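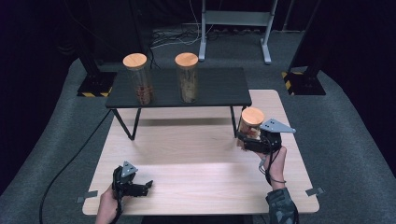
## Zomlow Countertop Shelf and Jarholm Storage Jars: Product Review

The Zomlow shelf is a low black stand with a flat matte top and thin metal legs. It was evaluated together with a set of Jarholm glass jars in the shared kitchen of the Cultudon residence, where dried goods had previously been kept in their original bags. Both products were purchased at the regular retail price. The period of use was 3 months.

### Shelf

Assembly required no tools other than the key supplied, and the printed instructions were adequate. One front leg angles outward, which gives the stand a wider footing than its small top would suggest. Residents should allow for this when placing it close to the edge of a table or against a wall.

Three jars fit on the top in a single row. The space underneath remains usable for low items such as spoons or a salt dish, although the shelf casts a noticeable shadow over them under ceiling lights. The matte finish did not show fingerprints. It did show flour, and had to be wiped after most baking sessions.

### Jars

Each jar is tall, clear, and closed with a round light-brown wooden lid. Contents can be identified without opening the jar, and labels were used only where two goods were alike in color. Dried chili and dried onion flakes kept well for the full period.

The lids are not suitable for the dishwasher. One was washed by mistake in October and no longer sits level. Replacement lids are not sold separately, and the manufacturer should correct this.

The narrow, upright shape saves counter space but makes the last portion of any ingredient difficult to reach with a standard measuring spoon. A long-handled spoon is recommended.

### Comparison

The Bailly rack, previously used in the same kitchen, holds 2 rows of jars and costs less. It is also considerably deeper, and jars in the back row were seldom used.

### Rating

Shelf: recommended for small kitchens.

Jars: recommended with reservations, pending the availability of spare lids.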